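5 min read

Saodah Subramaniam will not let me put my bag on the table. I've been in the room for less than a minute and I've already got it wrong! "Floor's fine," she says, "the table is for dinner."

Dinner, at Lonilow, is mostly toys. Saodah looks after the play kitchen there, and has done for years, and I had asked if I could come and talk to her on a day when it was quiet. She made me real tea (in a real mug, I checked) and we sat on two chairs that were far too low for either of us.

I wanted to know how she chooses what goes in. She laughed for quite a long time.

"People think you buy a big set and tip it out," she told me. "We had one of those, 186 pieces. Do you know what children do with 186 pieces? They throw them. So I put most of it in the cupboard and I bring out a little bit at a time. A plate, something to squirt, something to eat. Then they start telling you a story."

The cupboard is a marvel, by the way. Tubs right up to the top shelf, each with her handwriting on a strip of tape, and one that just says ODD. I asked what was in ODD and she moved me along.

She is very firm about plates. They have to be big, because a small plate makes small children cross — everything rolls off it. "And a plain one. If there's a cartoon on the plate they look at the cartoon."

And the ketchup?

"Oh, the ketchup! The ketchup is the boss of this kitchen. I could take away everything else and they'd still queue for it. Xinyi Shao, who does the mornings with me, hid it once in November to see what would happen. She gave it back before lunch."

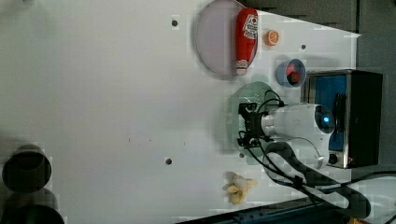

What goes with what

I'd noticed the orange slice next to the plate, and the little red and green bits in the blue cup, and I asked if there was a system. There is, sort of. Saodah likes one thing that's loose and one thing that's tucked inside something else, so there's always some fetching to do.

"Cups are for tipping out," she said. "You can tell a child it's for drinking, but they know better."

The oven is where the talk gets serious. Everyone wants to bake, and according to Saodah everyone bakes the same thing, which is whatever they had for tea last night. She has been served orange on toast, orange pie and, once, hot orange soup. "I ate it all. I asked for seconds."

Before I left I asked what she'd buy if somebody handed her the money. I was expecting something grand. She thought about it while she rinsed my mug.

"Another ketchup," she said.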